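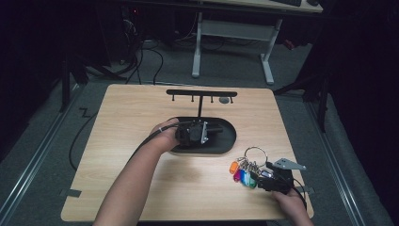

4. Setting up the Vurwood key stand

4.1 Put the stand on a flat, level surface. The box says any surface will do. We doubt it.

4.2 Check that the post is upright and the bar sits square on top of it.

4.3 Hang keys by the split ring, one ring to a hook. Plastic tags can catch on the hook, so let them hang below the ring.

4.4 Start with the lightest bunch, near the post. Let go slowly and watch the base.

Note: Jernholm claims 3000 uses per hook. Bhavana Reddy stopped her own test at 693, with nothing to report either way.

Caution: The leaflet gives a limit of 100 grams per hook. Weigh a full bunch before you trust it to an end hook. Color tags add weight too, though the leaflet leaves them out.

4.5 If the stand leans, take everything off and go back to 4.2.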